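The sink question

September 3, 2018

So the sink is in! I know I went on and on about the old one last winter (sorry to everyone who sat through December with me), and I promised I'd report back once I'd had a chance to do dishes in the new one for a while. It has been 61 days. I have opinions.

First off, I got the double bowl. I went back and forth on this for weeks, because every kitchen person on the internet will tell you to get one giant single and never look back. But I grew up with two bowls and I wanted two bowls. The left one is the big one, nice and deep, and that's where the real washing happens. The right one is smaller and it has turned into the drying side, with the metal rod rack sitting right down inside it. I can't tell you how much counter that gives me back. Before this I had a plastic drainer squatting next to the old sink on a towel, and the towel was never dry, not once, and I'd find a spoon underneath it every time I moved the thing.

The steel bowls against the white counter and the gray-veined marble make me happy every single morning – even when there's oatmeal stuck to something. I still haven't peeled the little orange and white sticker off the back of the left bowl. It's on my list. 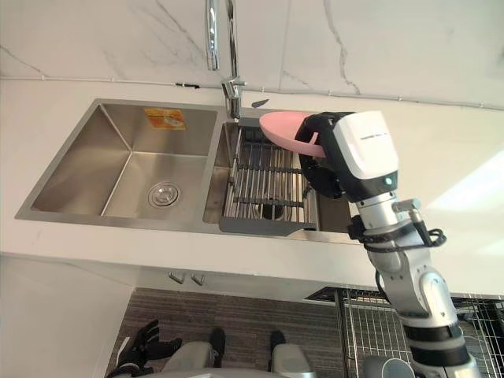 Oduor Muli thinks I'll regret the rack within a year. His point was that anything sitting down in a bowl stays damp from below, and that he gave up on his and went back to a mat on the counter, which he can roll up and throw in a drawer.

I hear you, Oduor, and I did worry about that! What I do now is lift the rack out before bed and wipe the bowl under it, and I scrub the rods with an old toothbrush when I remember, which is maybe every other weekend. So far, so good. The drain is right there under the rods, so the drips just go where drips are supposed to go.

A few other things I've learned. Small stuff goes on the rack last. Scoops, measuring cups and the lids that belong to nothing all need to sit on top of the big things or they end up wedged down in a corner. Plates go toward the back, mugs upside down wherever they'll balance. Wooden spoons I just dry by hand, because they get fuzzy if I leave them. And the tall faucet was worth every penny – I can get my soup pot under it without tipping the pot sideways and soaking my shirt.

I also have a thing for wire racks in general, I've noticed. All those skinny tines in rows! A plate standing up by itself dries so much faster than one leaning on its neighbor, and I've gotten weirdly strict about leaving gaps.
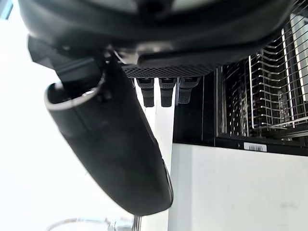
Silver wires catching the light.

Next up is the cabinet under the sink, where I'm fairly sure there are 13 half-empty bottles of dish soap and a sponge from the last decade. Wish me luck.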